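Shahla Kazemi has been making toy blocks for six years, and for most of that time she made them in one color. "Plain, oiled, no paint," she says. "People kept asking for red ones."

Her company, Koech, now sells painted cubes to preschools and to parents who order by mail. The work is done in a rented unit in Grurnmont by Kazemi and two others, Babak Jalali, who cuts and sands, and Imogen Hartley, who paints. The current set has 36 cubes and comes in a cotton bag.

I asked why cubes, when so many sets come with arches and columns.

"Arches are fun for a week," Kazemi says. "Then they end up at the bottom of the box. A cube is the thing a small child can stack first. One on top of the other. If you watch a kid who's a year and a half old, that's the whole game, and they'll do it until lunch."

Jalali is less patient with the subject of arches. "They're hard to sand," he says.

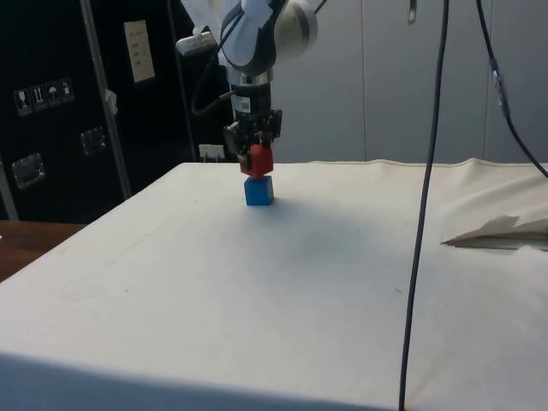 Color took longer to settle than the shape did. Kazemi started with eight and cut the list down after a winter of lending test sets to families in town. She wanted colors that a child could tell apart across a room and that a parent could name without stopping to think. A red cube on a blue one passes that test easily, especially over a white cloth, and those two were never in doubt. Green stayed in. A pale orange that Hartley liked was dropped. "I'd still bring it back," Hartley says. "I have most of a can left."

The paint goes on in two coats with a day between them. Hartley checks each face under a lamp and puts the rejects in a crate by the door. Last October, when a batch of blue came out streaky, the crate held 361 of them. They were sanded back and painted again, and Kazemi says the orders went out nine days late.

"I wrote to everybody," she says. "One woman wrote back and said her son had been stacking soup cans in the meantime and was doing fine."

She is careful about how the sets are used in classrooms, too. She asks teachers to put out only a few cubes at first - four or five is plenty - and to bring out the rest when the children ask. Golnar Salehi, who teaches the youngest group at a preschool across town, tried it both ways. "With the full bag they just dump it," Salehi says. "With a few they build."

A larger cube is next, for use on the floor. Jalali has cut the first samples, and Kazemi wants them light enough for a two-year-old to carry. The ones on his bench are still too heavy, she says, and he is going to try a hollow version next week.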